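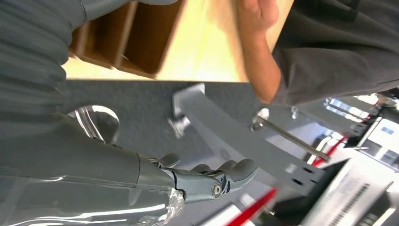
Robotic hand with curled fingers and forearm casing.

Nenutville Library Service: Author Interview, November 2021

The library service spoke to Benedito Prado following the publication of his second novel, Skustlow, which was chosen for the autumn reading programme in October. The book follows a ferry pilot named Marinho, who returns to an island town after the last of its families have been told to leave.

Mr Prado said that the novel began as a short story of 20 pages, written while he was employed as a clerk at a harbour office. "I had the town before I had the man," he said. "I knew where the bakery was and which streets flooded. Marinho came in on the boat, and for a long time all he did was carry other people's furniture."

The finished work has 19 chapters, each set on a single day. Asked about the slow pace of the opening, which some members of the reading groups found difficult, the author accepted the point. "My editor wished to cut the first 4 chapters. We kept them, but they are shorter than they were. A reader ought to be a little tired of the island before the order to leave arrives."

Much of the discussion in the groups concerned Flellov, the retired schoolteacher who refuses to pack. Mr Prado confirmed that she was originally a minor figure. "She had one scene, at the post office. She was rude to Marinho and I enjoyed writing it, so I gave her a house, and then a brother she would not write to."

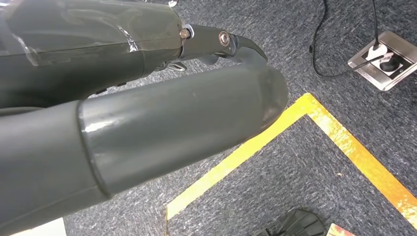
Does the reader ever learn why Flellov and her brother stopped speaking?

The letters in the final chapter give part of the reason, but the author leaves the original quarrel unexplained.

Mr Prado is now at work on a third book, set inland. He said that he writes in the mornings, by hand, and types up the pages at the end of each week. "I lose roughly half of them at that stage," he said. "The new one has a railway in it and a great many cousins. I have not yet settled who is telling it."

Copies of Skustlow may be reserved at the enquiry desk.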